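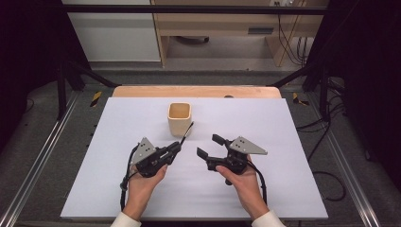 Ticket 314
Queue: Braltent bench software
Site: Zemari, decorating and packing, bench 3
Opened by: Decorating, early shift
Priority: Normal (we asked for High)
Status: Closed, with one part reopened, see bottom

Subject: Bench rejects good recordings and then tells us to work more carefully

Original report, 7:40 a.m.

Since the July update, bench 3 rejects recordings that it used to accept. We pick up the two Brisar hand grippers, do the job the way we have always done it, press save, and get "Object continuity lost. Please repeat with more care." The job is moving a square cup to its spot and then picking up the brush. Everyone on this bench has been handling cups for a living for years. We are careful.

It happens to all of us, on both jobs in the cup set (brush and insert). Restarting doesn't help. Recalibrating doesn't help either, and takes long enough for coffee, so we have tried it several times to be sure.

Why we asked for High: the shift board now shows accepted recordings per person. Every reject sits there in red next to somebody's initials.

Support reply, 8:25 a.m.

Thanks for the report. Please confirm:
- Bench software is on the July build
- Both grippers show as connected before you start
- Gripper fingers are open at the start of the recording
- Camera lenses are clean
- Work surface is clear of anything that isn't part of the task

Please also confirm that operators have completed the Handling Objects with Care module.

Decorating, 8:50 a.m.

Yes to the first five. Regarding the module, one of us wrote it. 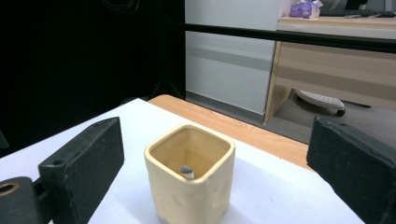
Insert job: fingers open on either side of the cup, small piece standing inside.

The log for the insert job says "cup: found, cup: lost, cup: found, cup: lost" and then gives up. The cup is sitting still the whole time. We would also like to report that the brush is never lost. The software is very fond of the brush.

Support, 9:30 a.m.

Noted. Can you tell us whether the rejects depend on the cup? The MacLeod cups have an uneven surface and our tracker prefers regular shapes. Do you have a smoother one?

Decorating, 9:45 a.m.

The MacLeod cups are uneven because MacLeod orders them uneven. It's in the catalog as a feature. If the arm is going to take over this step it will meet nothing but lumpy cups, so training it on a smooth one seems like a treat it hasn't earned.

We borrowed a dark blue cup from the canteen anyway. Ten recordings, ten accepted. Same hands, same grippers, same bench. Then ten with the cream cup, seven rejected.

Support, 11:10 a.m.

That is useful, thank you. It points to contrast between cup and surface. What is on the table?

Decorating, 11:15 a.m.

Something white. It has been something white since the bench was set up, because the setup guide says "use a plain white surface." Page two.

Support, 11:40 a.m.

Understood. Passing to the tracking team. In the meantime please continue recording, as the site target of 4,000 accepted recordings is unchanged.

Decorating, 11:55 a.m.

We'd like something on the ticket about that, since tickets seem to get read and the suggestion form does not.

When the bench came in, the notice said recording would fill "natural pauses" in the work. There weren't any. What happened is that two people per shift come off decorating and record all morning, and the others cover their trays. That can be lived with. Some of us like it, and it's easier on the shoulders than packing. But the trays were counted by the rack, and the recordings are counted by a computer that can't see a cup on a white table, and the second number is the one that gets brought up at reviews.

People have already started working for the software. They move slower than they would on a real tray. They hold the fingers way out from the cup so it gets a good look. One colleague tilts the cup toward the lens as if introducing it to somebody. If the arm learns from that, it's going to be a very polite arm and it's going to miss the truck.

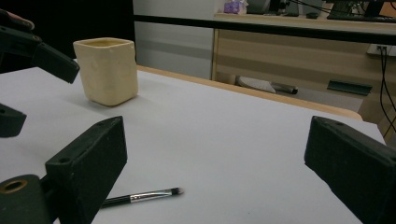

Brush job: cup toward the back left, brush near the left finger.

We went through the rejects from the brush job too, since we had the time. Same pattern as the insert job. Cup found, cup lost, brush fine.

Support, 1:20 p.m.

Tracking team has replied. The July build raised the confidence threshold for object continuity. On light objects over light surfaces this produces false rejects. The threshold can be set per bench:

1. Close any open recording
2. Settings, Bench, Tracking, Continuity
3. Change "Strict" to "Standard"
4. Save and restart the bench
5. Record one test of each job

The message text about care is a default string and isn't based on any measurement of care.

Decorating, 2:05 p.m.

Done. Step 2 needs the supervisor code, which isn't mentioned, and the supervisor was at lunch.

Brush job: accepted. Insert job: accepted. We then did ten of each with the lumpy cream cup at normal working speed and only one was rejected. That one was deserved. It was dropped.

Next question. What about the rejects from before?

Support, 2:30 p.m.

Rejected recordings are kept on the bench and can be checked again from the archive screen. Please note that this can take a while.

Decorating, 4:45 p.m.

It took a while. Of the old rejects, 870 came back as accepted. We would like them to show on the board for the people who made them, under the dates they were made.

Support, 5:10 p.m.

The accepted count for the site has been updated. The shift board reads from a separate table and doesn't refresh past entries. That would be a feature request.

Closing ticket as resolved: setting changed, workaround confirmed.

Decorating, 5:12 p.m.

Reopening for the board. The count went up for the company and the red stayed on the people. We'd call that a fault, and we'd like it filed as one.

Also, while it's open:
- Change the message. "Cup not visible enough" would do.
- Fix page two of the setup guide, or sell us a table in another color.
- Add a line about the supervisor code to step 2.

Support, 5:40 p.m.

Reopened for the board only. Message text and guide passed to the documentation group. Supervisor code added to the article. Until the board is corrected, the site lead has agreed to switch off the per-person column on bench 3.

Decorating, next morning, 7:35 a.m.

Column is off. Canteen would like its cup back, and we have told them it's in testing.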